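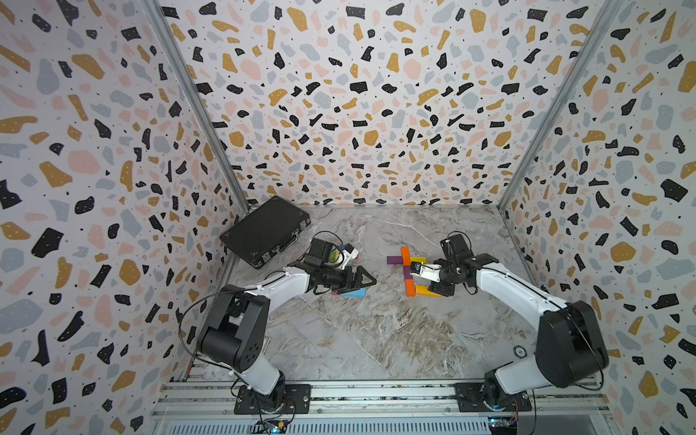

Plukau is the terrazzo pattern in the Troltumura wallpaper range, and I bought it in September to go on three walls enclosing a small work area. The background is off-white and the chips are black, mustard, dusty pink and a pale blue-grey, with small black dots in between. On the website the pink looked stronger than it is. I had worried that so many chips would make it hard to see anything put down near the walls, but a black briefcase lying in the back left corner still stands out plainly. The corners have silver aluminium posts, which go well enough with the off-white, and I would not change them.

Posted November 2021 by Dramley Home Reviews
Print this page | E-mail this page

I ordered from Thevar and the parcel took 8 days. The rolls were wrapped separately and none had crushed ends. One label had a different batch number from the rest. I held that roll against the others by the window and could see no difference, but I used it on the left-hand wall just in case.

Putting it up was easy. It is a paste-the-wall paper and it wants a fairly thick coat, thicker than the leaflet says. You get some 30 minutes before the edges begin to grab. The pattern is irregular and small mismatches at the joins are hard to find, but you do still have to match it. I tried one length without bothering and ended up with half a black chip next to nothing, at eye level, so that came off again. Use a new blade for trimming. Mine dragged on the second cut and tore a bottom edge.
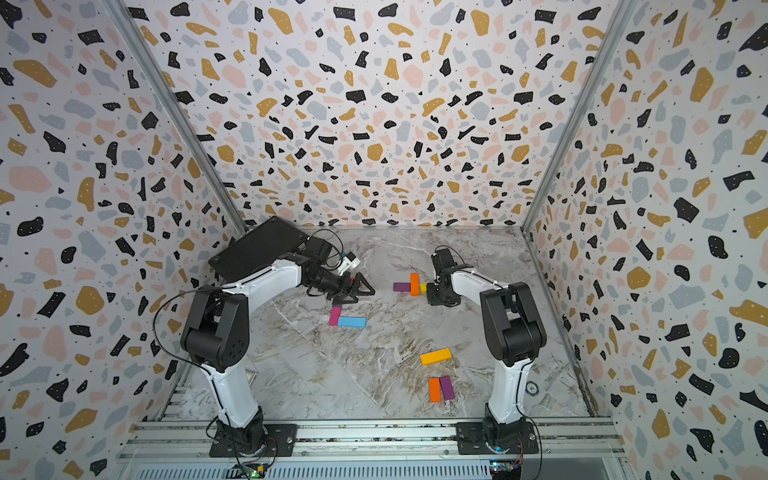 One reader wrote in to say that terrazzo above a marble-effect floor would be too much for her, and that in her own hall she had gone back to plain white after a year. She also found that the lighter chips looked grubby under a warm bulb. I can't comment on the bulb, as I use a cool one, but on the floor I partly agree. Grey and white marble pattern with brown veins is busy enough without the walls joining in. If I were starting again I would keep the Plukau and look for something plainer underneath, or at least a marble with less brown in it. The greys get on with each other. The brown and the mustard do not, quite.

Cleaning has been fine so far. A damp cloth takes off pencil and finger marks.

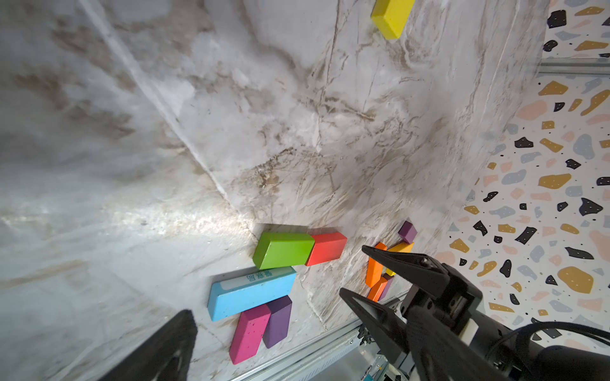

Paste that has dried on the surface is harder to shift, and rubbing at it leaves a dull patch which shows from the side. Wipe each length as you go.

The price was 90 pounds for 4 rolls with delivery, and I have most of one left over. That is more than I would normally pay for a small area. I would buy it again for this job, though probably not for a bedroom.

Contact us | Copyright Dramley Home Reviews | Back to top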